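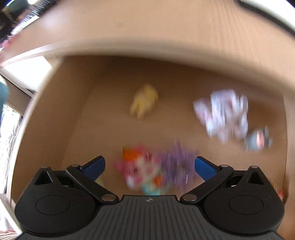 Section 4: House rules for collecting with the hand-held gripper

Home | Guides | Set-up | Good practice | Spares | Contact

17th August, by the Vendeo workshop desk

Right, you've got the Vendeo charged and paired (Section 3, if you skipped it, and I know some of you did!). Now for the part I care about most: the rules we follow when we're picking soft things out of shelves and cubbies. I wrote the first version of these on the back of a delivery note at Ballasel, and they've been argued over ever since, so what you're getting is the tidied-up lot.

We use plush toys on a shelf as the training job for new people. They squash, they snag on each other and they hide behind one another, so every bad habit shows up in the first morning.

4.1 Before you pick anything up

1. Wipe both blue fingers with a barely damp cloth and let them dry. Fluff builds up faster than you'd think.

2. Open and close the gripper 7 times, slowly. You're feeling for a catch or a gritty patch in the linkage. If you find one, stop and go to Section 9.

3. Look at the four silver pivot pins. They should sit level with each other. If one stands proud, put the gripper down and tag it.

4. Tie back long hair, push sleeves up, take off bracelets. The arms move further out than they look as if they will.

5. Write the shelf name and your own initials on the Welska log sheet. Initials are fine, we don't want full names on there.

Caution: keep your free hand out of the space between the fingers whenever the gripper is live. They're soft, the arms behind them are hard, and I've had the bruise.

4.2 Setting the shelf

6. Check the shelf can't tip. Give the top a proper shove with your palm. If it rocks, fix it or pick another one.

7. Put the toys in as a heap, with one or two sitting apart towards the back. Please don't line them up! A neat row is lovely to look at and teaches the system next to nothing.

8. Leave out anything with loose button eyes, cords or batteries.

9. Clear away letters, family photos and anything with an address on it. In somebody's home, ask first, and ask again if you move to another room.

Note: the Kiiskinen checklist says to reset the heap after every tenth pick. I do it sooner if it's gone flat.

4.3 Making the pick

10. Start with the gripper outside the shelf, fingers open, and hold still while you count to two. That gives each recording a clean beginning.

11. Go in at a steady walking-hand speed. A fast swing smears everything inside the shelf, and a smeared stretch is hard work for whoever has to label it later. If you've rushed it, mark the take "blur" and carry on. Don't delete it yourself.

12. Keep the two rounded black housings clear of the side panel. It's easy to watch the fingers so closely that you clout the woodwork with the widest part of the tool.

13. Pick one toy and stick with it. Changing your mind halfway is the commonest fault I see, me included.

14. Close until the toy gives a little, then stop. You don't need to squeeze the stuffing out of it.

15. Lift first, then draw back. If a second toy comes along for the ride, let it, and write "double" on the log.

Caution: never pull against a snag. Open the fingers, back out and start a new take.

4.4 How many, and when to stop

A full set is 1,000 good takes, and you're not expected to do that in one go (or one day, please). The last set we finished ran to 1,498 takes, of which 1,006 passed the check, so do plan for plenty of wastage and don't feel bad about it. Rest your wrist between heaps. If your thumb aches, you're finished for the day, and no deadline on our side changes that.

16. At the end, switch off, open the fingers fully and stand the gripper on its ribbed body in the tray.

17. Copy the takes across before you leave the site. Check the number on the screen against the number on your log sheet. If they don't match, write both down and leave the files alone.

18. Toys go in the wash bag if they've been on a floor or in anybody's mouth.

Note: for shelves with doors, read 4.6 before you start, as the order of steps 10 to 12 is different.

Next: 4.5 Labelling your takes

This site uses cookies to remember which guide you were reading. Accept | Manage settings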